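Notes from the Spare Room

March 3, 2018

I finally did the coats. If you came to the winter swap at Skovstead you'll remember me promising (loudly, over the soup) that I would sort out my hanging clothes before the next one, and I'm pleased to report that I only needed most of the winter to get started.

My problem is that I don't have a closet worth the name. The house on Pokport Lane was built for people who owned two shirts and a Sunday jacket, so everything long has to live on a rack by the window. I used to cram it all on there and then wonder why my good dark coat had a shoulder bump like a camel. Myung-ja Ryu, who ran the mending table at the swap, took one look at that coat and told me to give it some room. She was right, and I've been a little bit evangelical about it ever since!

So the new rule is that long things get space on both sides, and nothing gets hung up until I've been through the pockets. I wish I'd started the pocket part years ago. In one afternoon I found a library card, $3 in quarters, a grocery list from June and a glove I had already replaced — twice.

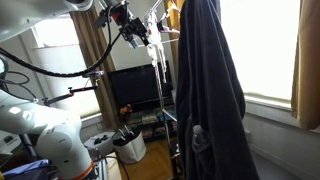

Then there's the matter of hangers. I had a big mixed family of them, most of them from stores that don't exist anymore, and I kept them all because they were free. I've now let go of 50 (fifty!) and I haven't missed a single one. What I kept are the smooth plastic ones for blouses and the wide ones for anything heavy. Thin wire went straight out the door. If you have delicate things with straps or ties or fringe, do yourself a favor and hang them at the end of the rack, because once they get friendly with a zipper you'll be there all evening picking them apart.

One warning about sun. My window gets it most of the day, and I have a navy blazer with one pale sleeve to prove it. I pull the shade down now when I go out, and I turn the coats every couple of weeks when I remember.

Saranya Arumugam is taking hanger donations for the next swap, so please bring your extras to the Sandberg Street door. Plastic or wood only. I've promised her mine, and they're in a bag in my hallway, where I trip over them every morning.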